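Seema Nishad
Small-apartment furniture, put together slowly

1/ Okay friends, plastic stool thread, as promised to everybody who wrote to me in July about wobbly legs. I have put together more than 400 pieces of flat-pack furniture for neighbors and cousins, and the little white plastic ones still get the most complaints.
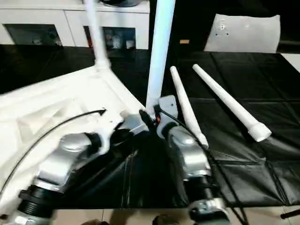 2/ I always start with the whole thing upside down. Clear yourself a table or a good patch of floor, lay the top face down, and set the legs off to one side where you can reach them without getting up (my knees thank me for this every single time!).

3/ Before any leg goes in, run a finger around the inside of each socket. Molded plastic sometimes has a tiny leftover ridge in there, and a leg sitting on a ridge will never sit straight. An emery board takes it right off. I keep one in the Pademance tin with my spare screws.

4/ Then look at your legs. The tapered kind has an end for the socket and an end for the floor, and yes, I have put one in the wrong way and sat there wondering why my stool looked like it was curtsying.

5/ Push straight down with the heel of your hand, with a small twist back and forth as you go. Please no hammer! My aunt cracked the corner of her Urnness step stool that way and she still brings it up at dinner.

6/ If a leg is truly stubborn, a dab of dish soap on the end helps. Just a dab. Wipe off whatever squeezes out and let it sit overnight before anyone climbs up to reach the good plates.

7/ Somebody asked if I do opposite corners first. I do two neighbors and then the other two, mostly out of habit, and my sister does it the other way and her stools are fine, so suit yourself.

8/ Once all the legs are in, flip it over on a hard floor and press on each corner of the seat. If it rocks, turn it around and try again before you blame the stool. The kitchen floor at the old Pathak building had me redoing a perfectly good stool for most of an evening.

9/ Plant stand people, I have not forgotten you. The Clindinside one with the shelf needs a thread of its own, and I'll get to it after I find where I put the shelf.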